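When the gripper wouldn't let go: a good fault from the Comum bench

7 November 2020

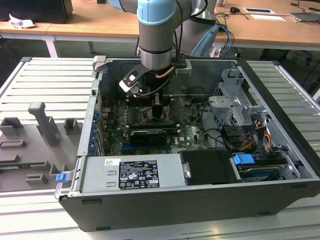
We've had a cracking couple of weeks on the computer dismantling project, and the best bit was a fault! Regular readers will know that Comum is our attempt to get two robot arms taking apart old desktop machines so the useful parts can go back into service. Since April the arms have worked through 114 towers, mostly office cast-offs sent over by Trultico, and we were starting to feel rather pleased with ourselves.

Then, on a memory module, the gripper closed, the arm began to lift, and the module stayed exactly where it was. One of its end clips hadn't opened fully. The arm should have felt the extra pull and stopped within a moment. Instead it carried on lifting until the whole case came up off the table at one end, and then the module gave way and the case dropped back with a bang you could hear in the corridor. The person on shift hit the stop button straight away. No one was hurt, and the only casualties were one memory module and a slot with a split end.

The hunt for the cause was great fun (if you like that sort of thing, and we do). Our first guess was a worn force sensor, so we swapped it and ran the same lift on a scrap board. Same result. Next we blamed the cable at the wrist, which does get tugged about, and that was fine too. The answer was sitting in a settings file. The force limit for lifting had been raised for a job on heavy power supplies, and it had never been put back. The arm did feel the pull. It had simply been told that a pull that size was nothing to worry about!

So here is what has changed. Every part type now carries its own limit, and the arm won't start a lift unless one has been loaded for that part. If the second arm is anywhere near the case when a limit is reached, both arms stop together, where before only the lifting one did. We've also moved the stop button to the front of the bench, as the old spot meant reaching past the arms, and none of us liked that once we'd thought about it.

The Tsegaye group lent us their test rig for checking the new limits, and we've set ourselves a target of 1000 lifts on scrap boards before we go back to full speed. Until then the arms are running slowly and the bench stays off limits while they move, even for a quick look.

If you'd like to watch the slow runs, come up to the Esine lab and wait at the door until someone waves you in. We're also after scrap motherboards with stiff or broken memory clips, the worse the better, so please have a rummage in your cupboards and leave anything you find in the crate by the lab door.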